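Consumer Claims and How to Read Them
Handout 5: Time-saving products and the missing hour

Reading for this session: the Ditmont brochure and the Anivex one-page sheet, both in the course folder. Bring your own copy of each with the verbs underlined. If you lost the folder link, it is the same one as for Handout 2.

Where we left off

Last session we looked at price claims ("now only", "compare at") and agreed that most of them can be checked by anyone with a search engine and some patience. Time claims are harder. A store that says a coat used to cost more is making a statement about the past. A company that says its product "gives you back your evening" is making a statement about your life, which it has never seen.

I want you to be stubborn about this. When a seller says a thing saves time, ask four questions.

Whose time? Compared to what? Starting from when? And who measured it?

The fourth usually ends the conversation. Most of the brochures I have collected for this course do not say who measured anything. Those that do often say "in-house testing", which tells you that the person holding the stopwatch was paid by the person selling the product.

The starting line problem

Take the Ditmont countertop cooker. The brochure says dinner is ready in 20 minutes. Look at the small print on the back page and you find the clock starts once the cooker is "at operating temperature with ingredients prepared." So the washing, peeling, chopping and warming up have all been left out, and so has the cleaning afterward. What remains is the part of cooking where you were free to go sit down anyway.

I don't call this a lie. The 20 minutes may well be correct. But an ordinary reader takes "dinner in 20 minutes" to mean the time between being hungry and eating, and the writer of that brochure surely knows it. Try the same trick on other jobs and you'll see how easy it is. I can do my taxes in 5 minutes if the clock starts when the last form is filled in.

When you write up a time claim, draw a line across the page and mark the whole job on it, from the first moment somebody has to think about it to the moment they can forget it. Then shade the part the claim covers. Students are often surprised at how short the shaded part is. I have stopped being surprised.

The wrong comparison

Anivex sells a scheduling service for small offices. Its sheet says users finish the weekly schedule "in half the time." Half of what? The comparison is with a paper calendar and a telephone. Very few offices the service is aimed at still work that way. They use a shared spreadsheet, which is free and which everyone already knows how to open. The fair comparison would be with the spreadsheet, and the sheet doesn't make it.

Picking a weak opponent is an old habit in advertising. Detergents get compared with plain water. Mattresses get compared with "an ordinary mattress", a product you can't buy anywhere under that name. If the thing being compared has no name, write "unnamed rival" in your margin and move on -- the claim can't be tested and you needn't spend more effort on it than the seller did.

Averages that belong to no household

Some claims rest on a survey. The Georgiev report (extracts in the folder, pages 2 to 5) says 1,000 households were asked how much time they saved after buying a dishwasher. Look at what was asked. People were not timed. They were invited to guess, some months after paying for an expensive machine, whether the machine had been worth it. I would expect a generous guess from nearly anyone in that position, me included.

The report also gives one average for everybody. A person living alone with one plate and one fork is mixed in with a family that cooks three times a day. The average sits somewhere between them and describes neither. If a survey doesn't break its results down by household size, be very slow to apply it to yourself.

There is a further question the report doesn't touch. If a chore gets easier, do people do it less, or do they just do more of it? Easier laundry may mean cleaner shirts and the same number of hours at it. I don't think the matter is settled, and I would distrust a brochure that says it is.

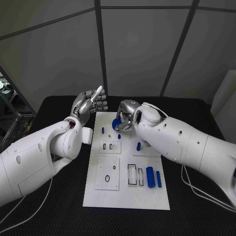 Promises about the future

The hardest claims to pin down are in the future tense. "Will free up your day." "Will change how homes are run." A future claim can't be false yet, and this suits the seller very well. Treat it as you would a weather forecast from someone who sells umbrellas. Ask for a date and ask what would count as failure. If there is no date and nothing would count, cross the sentence out and see what the page still says without it. Quite often it is a photograph and a phone number.

The Flumescombe case

Flumescombe is a planned housing development whose leaflet promises residents "an extra day every month", thanks to shared laundry, grocery delivery and a front desk. We will take it apart in class, so read it beforehand and come with answers to these points.

Which chores are counted, and which are left out?
Is the time of the people doing the shared laundry counted anywhere?
Does the monthly fee appear on the same page as the promise? How many hours would a resident have to work to pay it?
What does the leaflet assume the resident was doing before?

The second point matters most to me. Time is often moved from one person to another and then described as saved. A delivered grocery order has still been picked, packed and driven. You may be happy to pay for that, and I often am, but please write "moved" when you mean moved.

Written work

Two pages on one time claim you found yourself, in a brochure, on a package or on a web page. Attach the original. Include your shaded line. Avoid the word "misleading" unless you can say who would be misled and about what. Papers that only say advertising exaggerates will be handed back -- we knew that before the course began.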